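Classroom Robotics / Chapter openers
2 comments | 100 shares

Chapter 4
Sorting Things Out

I have run a robotics club long enough to have a favorite kind of project, and it's the kind a ten-year-old can judge from across the room. Did the paper go in the right cup? Great, the robot works. Did it go on the floor? Then we have something to talk about! No scoring sheet, no long explanation to the parents who come by at pickup. You just watch.

In the last chapter you got one joint to go where you told it, and you probably felt pretty good about that (you should). Now we're going to ask several joints to go somewhere together, and then we're going to ask the gripper to hold on to something while they do it. I'll warn you that this is where my own first arm, a secondhand Buma, spent a whole October smacking itself into a bookshelf. So we'll go slowly.

The project I'll keep coming back to belongs to a team that called itself Recyclobots. Li-hua Yuen wrote most of the code, Valter Boström looked after the arm, and Natsumi Nishimura did the paper work – by which I mean the work with paper. They wanted a sorter that matched colors to bins. 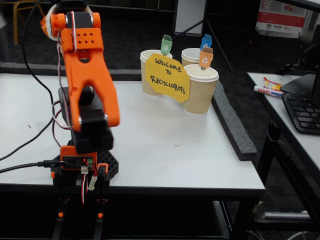 Bins sound like the easy part of a sorting project, and I let the team think so for quite a while. Their first plan had tall plastic tubs, and the arm couldn't lift its gripper over the rim without reaching the end of its travel at the shoulder. Paper cups fixed that. Each one got a little flag shaped like a recycling bin, in green, blue or orange, and the yellow sign leaning against them tells you whose table you've come to. I like those flags a lot, because they settle the question of what goes where before anyone has written a line of code. When Valter asked "which cup is cup two?" the rest of us could just say "blue."

Please do the same thing with yours. Name your targets by something you can see. Later on, when your program has a list of positions in it and you've been staring at it since four in the afternoon, you will be so glad that one of them is called BLUE_CUP and not POS_7B.

Now, about those positions. A servo doesn't know what a cup is. It knows a number, and the number means an angle. Li-hua kept hers in a notebook, and the shoulder servo had two entries that I still remember: 2207 for hovering over the paper and 2433 for hovering over the blue cup. Those numbers belong to that arm on that table. Copy them into your own program and your arm will go somewhere, but I can't tell you where! You'll find your own in Activity 4.2 by moving the arm a little at a time and writing down where you stop.

Then there's the stuff you're picking up. We tried flat squares first and the fingers slid right over them. Natsumi crumpled one out of pure annoyance, and the gripper took it on the next try. Crumpled paper it was, from then on. 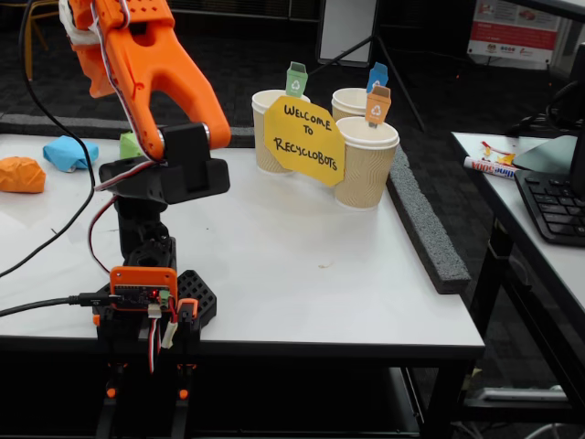

Figure 4.2 Crumpled paper on one side, flagged cups in the middle.

Look at the distance between the paper and the cups before you set up your own table. The arm has to swing across that gap carrying something light, and the swing is where most drops happen. My advice is to lift first, then turn, then lower. Three separate moves. It looks slow and a bit stiff, and students always want to blend them together on day one – resist that until Section 4.5.

Before you go on, gather a few sheets of colored paper, a cup for each color, tape, and a notebook you don't mind ruining. Rin Wada's drawing of the joint angles is at the back of the book, and I'd put a bookmark in it now. We'll start with the hover position.

4.1 Where Is "Above"?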